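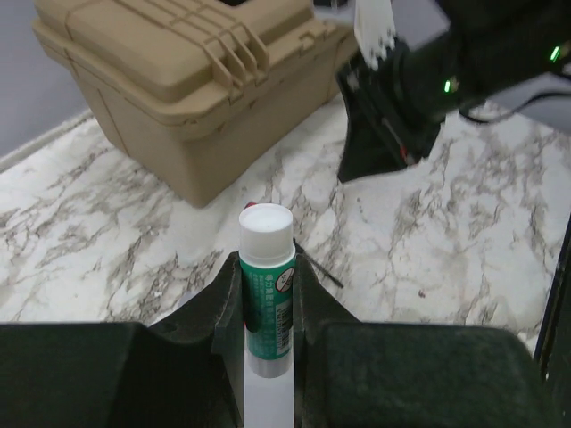 Glue stick with a white cap and a teal-green label.

Minutes of the Nidatance app group, Wednesday, 7.30pm

I took the notes again, so grumbles about spelling come to me please. Last meeting's minutes were agreed once I'd fixed the version number.

Hosting. We talked for ages about moving off Kivovberg. The bill has gone up to 38 a month and we only have 982 left in the pot, so it can't wait until August. Golari would be cheaper, but we'd have to redo the backups from scratch and I'm not keen! Agreed to try a copy of the site on Golari first and leave the live one alone.

Login bug. Still there on older phones — people get signed out halfway through uploading a clip. I've found the bit of code (the session timer, as we guessed) and I'll put the fix on the test site this weekend.

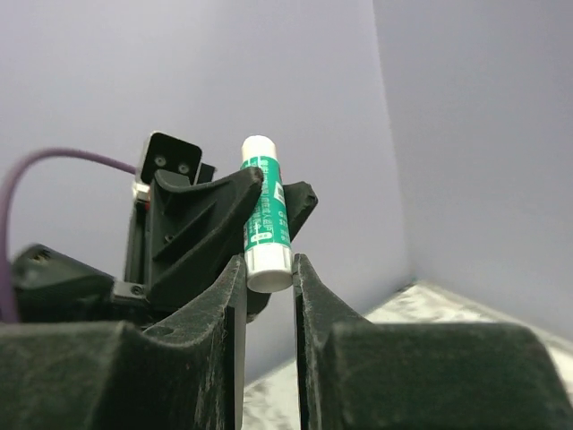 Search is next on my list after that. It falls over when a name has an accent in it, so anyone looking for the Guérin course gets a blank page. We agreed to strip accents before matching, and to raise the limit on question titles from 128 characters while I'm in there.

Sign-ups. We passed 800, hooray! Quite a few never come back after the first day, though, and we couldn't agree why. I think the welcome email is far too long. I'm to write a shorter one and send it round for comments.

Any other business. The dark theme was asked for again. Put off until the move is sorted.

Next meeting same time, online.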